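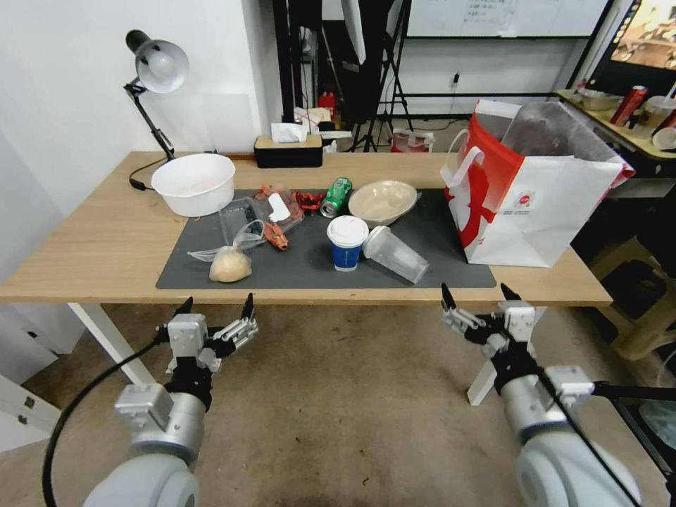
Lerniston Robotics Workshop | Cell Maintenance and Setup

Benix cell back in use after gripper and cable service

The two-arm Benix cell in the Kukmont building returned to table-clearing work in August after a scheduled service. The job covered the fingertips on both grippers, the cable runs on the arms, and the reference position of the work mat. The cell had logged 448 hours since the previous service, against a limit of 400 set in the workshop's own maintenance sheet.

The fingertips were the main item. Both pairs had worn smooth at the contact face, and the left pair no longer closed parallel. All four black tips were replaced. After fitting, each gripper was opened and closed 30 times with no load, and the closed position was then zeroed again in the controller. The linkage pivots were cleaned and checked for play. One on the left gripper was slightly loose and was retightened.

Cable routing took longer than planned. On each arm the gripper cable leaves the wrist in an open loop, and the length of that loop is a compromise: a short one pulls at the connector when the wrist turns fully, and a long one can sweep the tabletop and drag light items with it. The left loop was shortened and the tie point moved. The right cable was left at its old length, with a new strain relief at the lower end. 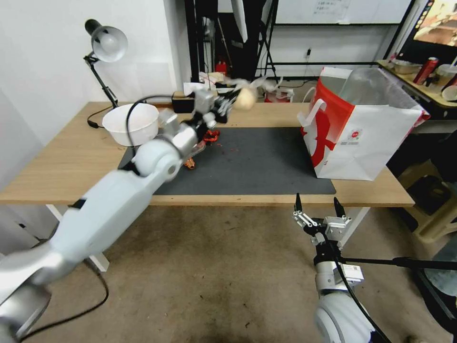 Clearance was then tested at low speed, with the left arm reaching diagonally over the mat and the right arm parked upright in front of the table. This is the pose in which the two arms had touched during a run in the spring. The parked position of the right arm has been moved outward in the controller, and the old value is kept in the setup file under the name "Esteban," after the routine it was first written for.

The dark gray mat is the reference surface for the cell. Its corners are taught as fixed points, and a shift of more than 3 mm sends the grippers in off-center. The mat was lifted, the desk cleaned under it, and all the corner points taught again. The desk lamp was tightened at its joints at the same time. A lamp head that sags during a shift changes the shadows on the mat, and the camera settings do not compensate for this.

Test runs used the regular set of tabletop items: a plastic clamshell container, toy crayfish, a green soda can and a lump of dough in a clear plastic bag. The bag remains the hardest of these. Its loose end can be gripped without lifting the contents, and the approach angle for it is still set by hand.
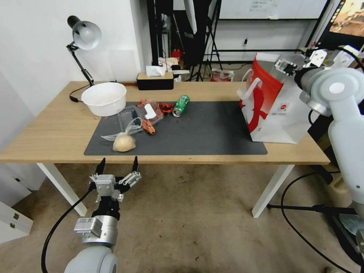

The Kukmont cell with the gray mat, white plastic bowl and paper shopping bag on the desk.

Daily care is unchanged. Operators wipe the fingertips and mat before the first run, check the cable loops with the arms parked, and record any contact between the arms — even a light one — in the cell log. A gripper that fails to reach its closed zero is to be taken out of use until it has been checked.

Replacement fingertips are in the parts drawer at the Kukmont bench. The next service is due at 400 hours, counted from the restart.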